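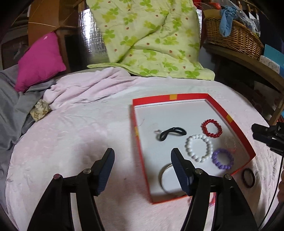
In Defense of the Lid

I own a jewelry box. It has 4 drawers, a mirror inside the top and a lock I have never used. My mother-in-law bought it for me, and it lives on a shelf in the closet, where it holds a spare button and the instructions for a humidifier. My bracelets live in a box lid.

The lid is red on the sides and white inside, and I couldn't tell you what it was a lid to. The bottom half went out with the recycling years ago. The red beads go in there, and the white ones, and the purple ones that are too chunky to wear under a coat sleeve, and the black twisty thing for my hair. Most evenings the whole arrangement ends up on the bed, on top of the plush blanket, and I drop things into it while I think about something else.

I bring this up because my friend Delyth Jarman has paid money to have her closet looked at. The consultant recommended a modular insert system from a firm called Histex, with velvet channels for rings and a separate pillow for each bracelet. A pillow! I have guests who get less. Delyth's insert is lovely and she photographs it often. She also wears the same pair of earrings every day, and at night they go in a saucer by the sink.

My complaint against proper storage is that it asks you to make a decision at the worst possible hour. At eleven at night I am not going to open a drawer, find the correct channel and lay a bracelet down in it like a museum loan. I am going to take it off and let go. Anything that wants to hold my jewelry has to be standing where I let go.

The lid understands this. It has low sides, so I can see everything at once, and it has sides at all, so the beads don't wander off into the blanket. A plate would lose them. A deep basket would turn them into a knot by December.

Jayanthi Shetty, who disagrees with me on most domestic questions, says a lid is what you use until you get something better. She may be right. I did look at trays after she said it. There was a handsome one by Osman, lacquered, with a red rim, and I had it in my cart for a week before I noticed that I was about to buy a lid.

It went back to the shop's imaginary shelf — I kept the humidifier instructions where they were, too, in case the humidifier ever turns up.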